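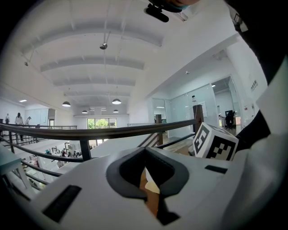
Hand-held gripper with its marker cube, up on the mezzanine.

How to budget for your first set of hand-held grippers

I've now put together two equipment budgets for this kind of work, and the first one was a mess. I priced the grippers, added a bit for shipping and called it done. By September I was going back for more money, cap in hand, which is no fun at all. So here's how I do it now, in the order I do it.

Start with hours, then count tools

Before you look at a single catalogue, write down how many hours of demonstrations you want each week and who's going to be holding the thing. People get tired wrists faster than you'd think (I did!), so plan on swapping over often. For our plan I worked out we needed five grippers in use and two spares. My first draft had no spares, and one cracked finger pad was enough to cure me of that.

Get your quotes in the same shape

I asked Farnano and Trellent for prices and got back two documents that couldn't be compared. One bundled the finger pads and the camera mount, the other listed every screw. Go back and ask each supplier for the same lines:

Gripper body
Finger pads, per pair
Camera and mount
Marker cubes or printed markers
Cables and storage
Freight, duty and tax
Warranty, and who pays the return postage

That last one is easy to skip. Don't skip it. If the tool has to go overseas for repair, the postage can eat a fair chunk of what you saved on the cheaper unit.

Put the small stuff on its own page

Pads wear, printed markers get scuffed and cables go missing. I keep a separate page for these and treat them like printer ink – something you buy all year. Black rubber pads like ours look tough, but I'd still order extras with the first shipment while the freight is already paid for. Same goes for marker cubes. Once the black squares are scratched I'd sooner swap the cube than fiddle with it.

Walk the building before you sign

Take a demo unit for a wander through the places you really plan to work. We're in a big bright open-plan office with railings, glass walls and hanging lamps, and I wanted to know how it all looked to the camera before I spent anything. Go once in the morning and again at 4 pm, because window light changes a lot over a day. If you think you'll need blinds or extra lamps, that's a budget line too, and it may have to come out of somebody else's pot. Ask early.

While you're walking, look for power points, a lockable cupboard and a bench where the grippers can charge. I forgot the cupboard the first time and ended up buying one in a rush.

Leave room for the robot

If the recordings are meant to end up on an arm, check that the same fingers can be fitted to it. We had the Skavley on our shortlist and I asked for the adaptor price in writing. Fodor quoted theirs separately, so I'd have missed it if I hadn't asked.

Then add your time

Setup, training and calibration all take hours. I allowed 11 working days for the lot and put it in the spreadsheet as a proper cost, right under freight. Send the whole thing off with the quotes attached, and check the expiry date on each one before you hit send.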